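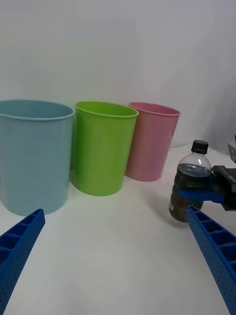
Blue bucket, green cup and pink cup, all plastic.

Is a water softener worth it in Tillell, or is it a racket?

Asked March 25, 2023

We moved to Tillell in October and the kettle is already furred up. A salesman from Ekinci came round and did a test with some drops and a bar of soap, shook his head a lot, and quoted us 425 for a "starter" unit plus fitting, which he wouldn't put a price on until we'd signed. He says the boiler will be dead in a few years without it. There are 2 of us in the house, no dishwasher, electric shower.

I can't help noticing that everyone who tells me hard water ruins boilers also sells softeners. Has anybody had one and been able to measure a difference? Not "my hair feels nicer", I mean bills or repairs. And do those magnetic things that clip on the pipe do anything at all?

3 answers

Answer 1 (marked as helpful)

Your salesman has left out a fair bit. Scale is real and it does coat heating elements, but a sealed central heating system keeps the same water going round, so very little new scale gets in. If you have a combi, the part that suffers is the bit that heats the tap water. Find out which sort you've got before you listen to anyone about dead boilers.

The soap trick proves your water is hard. You knew that from the kettle.

Look up your postcode on the water company's site and write down the hardness figure. Then ask Ekinci for a full price in writing: unit, fitting, a year of salt, and what a service costs. I live over in Dillholm and got one done by a different firm. The shower screen is far easier to clean and I use less washing powder. As for bills, I kept the gas ones from before and after and couldn't see a thing in them that the weather wouldn't explain. I'd still have it again, but I wouldn't call it an investment.

If you do go ahead, keep one kitchen tap on the ordinary mains for drinking. And don't sign at the table.

Answer 2

Total con. My parents lived in Drokville for 25 years with water like chalk and never had a softener, same boiler all that time. Buy a bottle of white vinegar.

Answer 3

Answer 2, one boiler isn't proof of much either. Mine went at six years and the engineer blamed scale, though he also offered to sell me a filter on the spot so make of that what you will.

On the magnets, I tried one. Clipped it on as per the leaflet, left it all winter, kettle looked exactly the same. The leaflet said 3,000 happy homes but not who asked them. Some people swear the scale comes off softer. I couldn't tell.

For a small household with an electric shower I'd descale the kettle and the shower head regularly and see how you get on for a year. You can always buy the softener later, and check if you've got room under the sink because some of them are bigger than they look in the brochure.

Comment from the person asking: Thanks all. It is a combi as it happens. Have asked Ekinci for the fitting price by email, no reply so far.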